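Linen sorting and folding, bench 2: September notes
Sabina Vávra 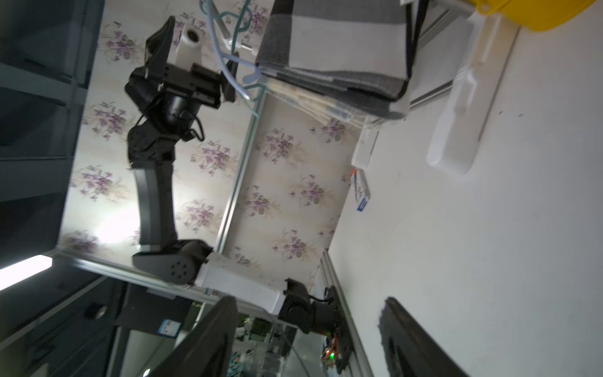

Carried on with the Pemton donation after lunch. Two bags left at the start of the session, both mixed: checks and heavier weaves on top, pale stuff underneath. I am sticking with the order we agreed last month. Patterned pieces get folded first and stacked by themselves, then the pale ones, then anything too worn to keep goes in the rag bag under the sink.

Fold for the checked cloth: halves lengthwise, halves again, then thirds. The stack stays square up to 8 pieces. Past that the middle bulges and the top one slides off as soon as the bench is bumped. I tried quarters instead of thirds on the last few and the stack was lower but wider, and it hung over the front of the Simões shelf. Went back to thirds.

The grey and black check holds a crease well. It was washed at 60 by whoever had it before, judging by the feel, and I doubt it will shrink any more. Checked the selvedge on each piece for pulled threads. One had a run near the corner as long as my thumb. Mended it with grey cotton, single strand, six or so stitches, and put it back in the pile with the mend facing inward.

Pale pieces are slower. The pattern is so faint that right side and wrong side look the same under the overhead light. Easiest way I've found is to hold a corner up near the window and look for the sharper edge on the print. After 4 pm that stops working, so do the pale ones early if you can. I left the last of them unsorted for this reason. They are folded, but don't trust which side is out.

Wallpaper behind the bench: the purple flower paper is still from the old Skitetti roll and there is no more of it. Please don't tape lists to it. The masking tape took a strip of the cream off by the door and I have had to patch it with an offcut where the leaves don't meet. If you need a list, use the clipboard.

Bench top. The white surface marks from dye, so damp coloured cloth does not go straight on it. I tested this with a navy napkin from the first bag, left for an hour, and got a blue shadow that needed bicarb paste and two goes to shift. Dry cloth is fine. Small boxes can stay on the wallpaper side so long as the front half is clear for folding.

Weights, for the ledger:
Bag one, after rags removed: 3045 g
Rags from both bags: about 1000 g
Bag two not weighed yet. The kitchen scale needs a new battery and the spare was flat as well.

Labels: I wrote the Murkley tags in pencil this time. The pen bled through on the thin ones last time and left a dot on the cloth below. Pencil goes grey if you handle it a lot but it washes out. String, not pins.

Still to do:
- weigh bag two
- recheck the pale pieces in daylight
- find a lid for the rag bin
- ask Murkley if they want the checks tied in bundles of 6 or sent as one stack
- more grey cotton, the reel is nearly done

Stopped at 5:20 pm. Left the iron unplugged and the window on the latch.

2 comments | 3 shares

Contact the workroom | Copyright Pemton Textile Workroom | Back to top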